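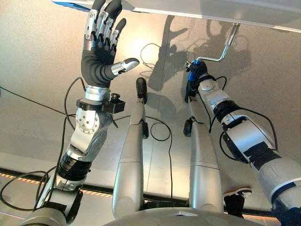

Left hand open, right hand on the crank, seen from the head camera.

Crank turning: left arm drifts when the right arm is under load

vstockli
Hello all. I am writing the control software for a two-arm robot with five-fingered hands, and I have now spent most of January on one problem, so I would be grateful for other eyes.

The task is to turn a crank which is attached to the underside of a panel. The right hand grips the handle and follows a circle. The left arm has nothing to do in this part, I only want it to stay raised with the fingers spread, out of the way of the right one. We use the Kiltwood planner, and below it is my own impedance controller for both arms. The control loop runs at 1 kHz.

Without contact everything is good. When the right hand holds the crank and I start the motion, the left wrist begins to wander. It is a slow movement, always towards the middle, and after 11 turns the offset is big enough that the planner stops and reports a self-collision risk. If I do the same circle in the air with no crank, there is no drift.

What I already tried:
- higher stiffness on the left arm (less drift, but the fingers start to shake)
- a new gravity calibration for both arms
- turning the crank in the opposite direction (same drift, a little slower)

Has somebody seen this before?
Valentin Stöckli

osov
Do you solve both arms in one QP or separately? If it is one problem with a shared torso, the solver will happily borrow a bit of left arm to make the right arm's circle cheaper. You told it that the left posture is a preference, so it treats it as a preference.

vstockli
One problem, yes. The left posture task has weight 2 and the right hand task has weight 162. These numbers were tuned in simulation, where I did not have friction in the crank.

osov
There is your answer then. Put the left hand pose in as a hard constraint and try again.

memari_k
I don't agree with osov. A hard constraint will hide the symptom, and the first time the right hand reaches the edge of its workspace the solver will return infeasible and the arm will stop in the middle of a turn, with the fingers closed around a metal rod. I have done this. It was not a nice afternoon.

I would look at perception first. Where does your crank axis come from? If you estimate it from the head camera and the estimate is a few millimetres wrong, then your circle and the real circle are not the same one. The right hand pushes against the handle the whole way around, and the whole body carries this force. In the air you have no such force, and this fits with what you describe.

In the view from the head you have a strong shadow of the hands and the crank on the surface behind. If your segmentation is simple, I would not be surprised if part of the shadow goes into the mask.

vstockli
@memari_k The axis comes from the head camera, yes, with one fit before the grasp and no update after. I did not think about the shadow. I will save the masks and look at them tonight.

@osov I tried the hard constraint quickly. The left hand stays where it should. The force on the right wrist goes up, though, and it has a clear peak once per turn.

osov
Once per turn is geometry. Fine, I give memari that one. I still say the weights are bad, and with a better axis you would only drift more slowly.

zsolt_sz
Can I ask something simple: are the cables of the left arm considered in your model? There are loops going around and alongside the forearm. On our robot a cable like this pulled on the wrist enough to disturb the gravity compensation, and we lost two weeks looking for it in the software.
Zsolt Szalai

vstockli
Not modelled. But in the free motion test the cables are the same and the left arm stays still, so I think they are not the main cause. I agree they could decide the direction of the drift.

zsolt_sz
That is fair. You could check it cheaply. Hold the left arm in this pose with the right arm parked and log the torques, then let the right hand push on the handle without turning it. If the left torques change at all, the coupling is in the torso and the cable is innocent.

vstockli
Update, sorry that it is long.

1. Masks. memari_k was right. In many of them a piece of the shadow is joined to the crank, and the fitted axis was shifted by about 9 mm in the direction of the shadow. I replaced the simple threshold with a depth check, and the shadow does not pass any more.

2. Axis update. I now refit the circle from the real wrist positions during the first turn, with low stiffness in the radial direction. After this the peak in the wrist force is much smaller. I can still find it if I look for it.

3. Solver. I did not keep the hard constraint. The left hand is now on a second priority level, with a slack variable that is expensive but finite. The right hand and the joint limits are on the first level. In the log of 1,023 solver steps which I saved from the last run, there was no infeasible one.

4. The test from Zsolt. With the right arm parked, the left torques are flat. When the right hand pushes on the handle, they change immediately, so the coupling goes through the torso.

The left wrist still moves a little, but the planner does not complain. The fingers do not shake, as I could go back to the old stiffness.

memari_k
Good. Watch point 2 if the handle slips inside the grip, though. Then the wrist path is not the handle path, and your refit will learn the slip.

osov
Slack on a second level is what I would call a hard constraint with manners, but ok. What does the slack cost look like when you start from the bottom of the circle? That is where ours blew up.

vstockli
I have only started from the top so far. I will run it from the bottom and post the plot. For the slip I could compare with the finger joint angles, but they are quite noisy. If somebody has a filter for this that does not add too much delay, please write.

sarkozi_lab
We use the finger motor currents for that and ignore the angles completely. A plain low-pass on the sum of the currents, then a threshold on how fast it changes. It misses slow slip, and memari_k will probably tell you that slow slip is the kind you have.

memari_k
It is the kind he has.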